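Ranger, c'est aussi trier : le plateau, le panier et les lignes bleues

Une page pour les enfants à partir de sept ans

Est-ce que tu as déjà cherché ta gomme pendant longtemps, et elle était sous un livre, juste à côté de toi ? Cela arrive à tout le monde. Le problème n'est pas la gomme. Le problème est qu'elle n'avait pas de place à elle.

Dans cette page, nous allons apprendre comment on donne une place aux choses. Il faut trois aides très simples : un plateau, un panier et du ruban adhésif de couleur.

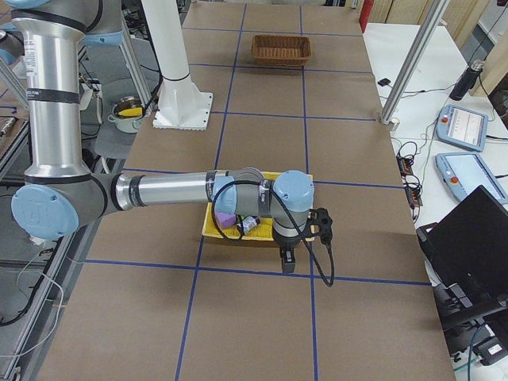
Page modifiée en mars

Un plateau, c'est presque plat. Il a un petit bord, assez haut pour arrêter un objet qui roule, mais assez bas pour qu'on voie tout d'un seul regard. Pour cette raison on y met les choses qu'on va bientôt utiliser ou trier. Le mot « plateau » vient du mot « plat » -- c'est facile à retenir.

Un panier est plus profond. On peut y mettre beaucoup de choses, même les unes sur les autres. Mais attention : ce qui est au fond, on ne le voit plus ! Le panier est donc bon pour les choses de la même famille. Si tu sais que c'est le panier des jouets, tu n'as pas besoin de voir le fond.

Beaucoup de paniers sont tressés. Tresser veut dire passer un brin dessus, puis dessous, puis encore dessus, comme quand on fait une natte dans les cheveux. Abdelkrim Nasr, qui tient l'atelier de vannerie de Dirberg, montre ce geste aux classes. Il dit que les enfants tirent toujours trop fort au début, et que lui aussi il tirait trop fort.

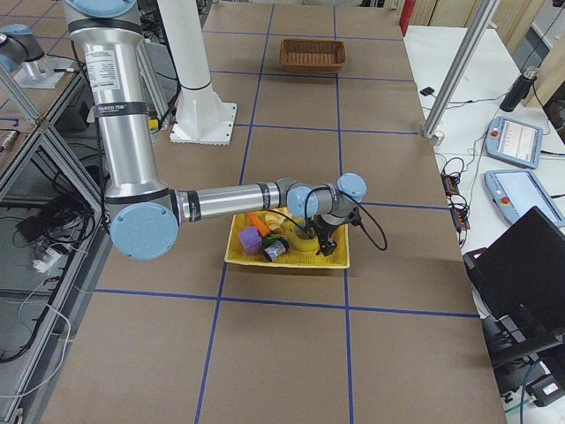
Sur le plateau jaune : une carotte, une banane, un cube violet et un rouleau de ruban adhésif jaune.

Quand plusieurs choses sont mélangées, comment les séparer ? Cela dépend de la question que tu choisis. Si tu demandes « Est-ce que cela ressemble à quelque chose qu'on mange ? », la carotte et la banane vont ensemble, et le rouleau reste de l'autre côté. Si tu demandes « Est-ce que c'est jaune ? », alors la banane va avec le rouleau, et la carotte est toute seule. Les objets sont les mêmes, pourtant les groupes ont changé. Cette question s'appelle un critère. C'est un mot de grande personne, mais tu peux l'utiliser.

Maintenant, les lignes. On colle du ruban bleu sur la table, tout droit, dans un sens et puis dans l'autre.
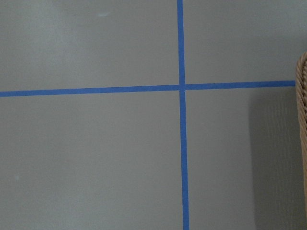
Une case est un petit pays avec ses frontières. Tu peux décider que le panier habite dans une case et le plateau dans une autre. Si quelqu'un les déplace, tu le remarques tout de suite. Les lignes n'ont pas besoin d'être parfaites. Chez Mark Anthony, élève à l'école d'Illwood, elles étaient un peu penchées et son bureau était quand même bien rangé.

À toi d'essayer à la maison. Demande d'abord à un adulte si tu peux coller du ruban sur la table, ou bien mets un grand papier dessous.
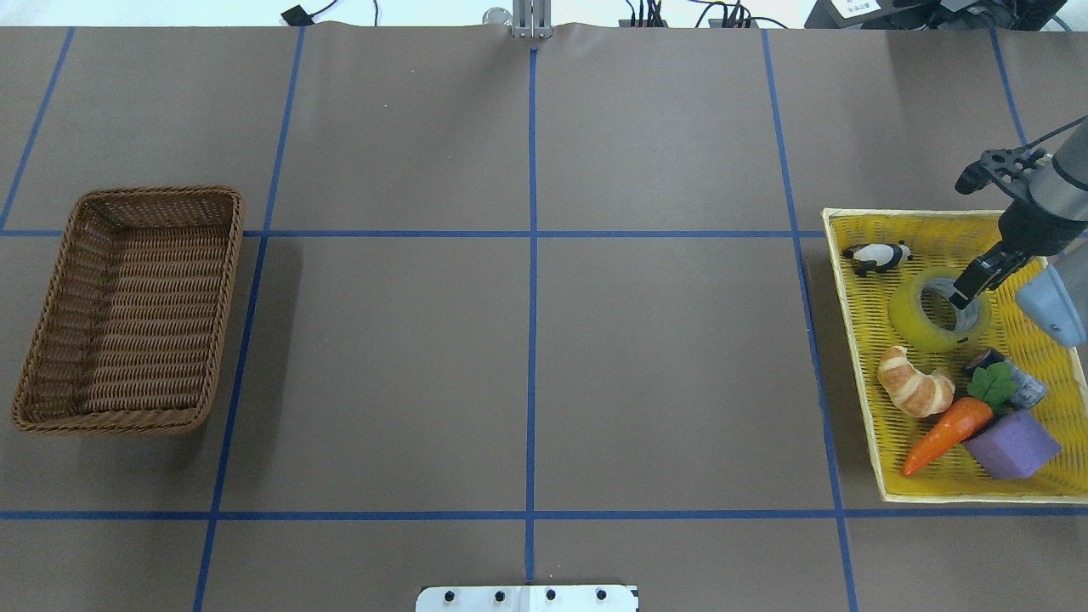
Prends ensuite quelques petits objets et pose-les sur un plateau. Choisis un critère, mais ne le dis à personne. Mets dans le panier tout ce qui répond « oui ». Ton frère, ta sœur ou un ami doit deviner ta question. Puis vous changez de rôle.

Petits mots à retenir
Trier : mettre ensemble ce qui se ressemble.
Critère : la question qui sert à trier.
Vannerie : le métier de celui qui fabrique des paniers.

Texte : Adel Younis. Relecture : Přemysl Trnka.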